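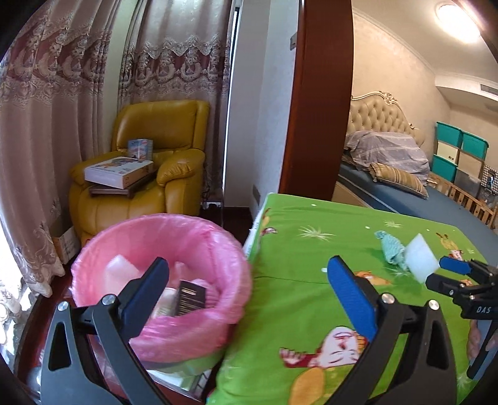

Why bother with a state machine at all, came the first question at my midterm demo, when you could threshold the finger gap and call it a day? Fair point! I had sort of asked myself the same thing in September, and the first version of Poler did exactly that. So I'll start there, with the version that didn't work.

What Poler does

Poler is my independent study project at Virndale. It reads a recording from a hand-held gripper and cuts it into pieces a planner can use: reach, close, carry, release. The task in all my recordings is picking up packing leftovers and dropping them in the bin, with 2 grippers going. Foam blocks, crumpled plastic, those stretchy foam sleeves that come on fruit.

Version one looked at the gap between the blue fingers. Gap shrinks past a number, you're holding something. Gap grows, you let go. I wrote it in an evening and was very pleased with myself until I ran it on foam. Foam squishes, so the gap keeps drifting after contact, and the script logged a fresh grasp every time the fingers wobbled (one cube got a whole pile of them). The sleeves were worse. They flatten to almost nothing, and a closed gripper holding a sleeve has nearly the same gap as a closed gripper holding air.

Adding the camera

Next I fed the image in as well. I crop the area between the fingertips and ask a small classifier if there's an object in there. White foam is easy when there's dark wood behind it, and fine over the green sheet too, most of the time. The cartoon print has white in it though, and my classifier fell in love with the cartoon faces. Open jaws over a white face, "holding object," very confident.

What fixed most of it was checking motion. If a thing is in the grip it should stay put in the crop while the background slides past. I compare patches across 40 frames, and anything that moves along with the sheet gets thrown out. You do need the hand to be moving for this, so a grasp that hovers in place stays marked "unsure" until the carry starts.

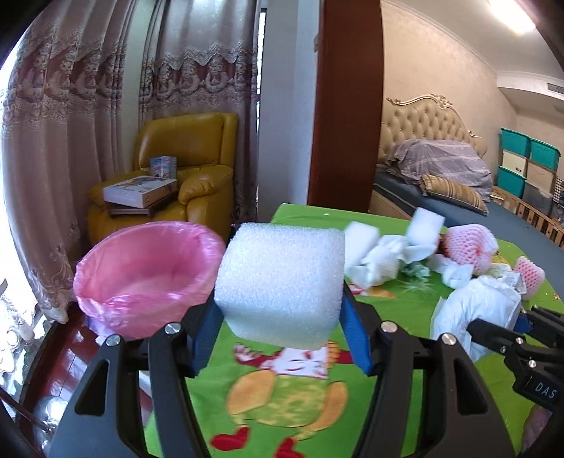

Putting it together with Allow

Allow is the state machine part, and the bit I'd happily keep working on. It has a list of which state can follow which, and a change only goes through if the gap and the camera agree, or if one of them is sure and the other is unsure. Release can't come before carry, that kind of thing. I also put in a 40 ms hold on every change to kill the flicker.

The planner on the far end is Valtonen, which was already in the lab's code when I got here. It wants clean start and end poses and it complains loudly if a segment overlaps the next one. Getting my timestamps into its format ate up more days than the classifier did, and I still convert everything through an ugly little script.

Still broken

The second gripper. When it comes in from the side, its fingers are blue too, and if they get into my crop the classifier gets confused. Right now I mask the right side of the image, and that loses real objects sometimes. Tracking both grippers in one shared set of coordinates is the proper way to do it and I haven't started.

Sleeves are still bad. I'd like to try motor current, except a hand-held gripper like mine has no motor to read, so I'm stuck with vision there. A crop taken a bit below the fingertips might catch the part of the sleeve that hangs down. That's on the list for next term, along with tests for Allow.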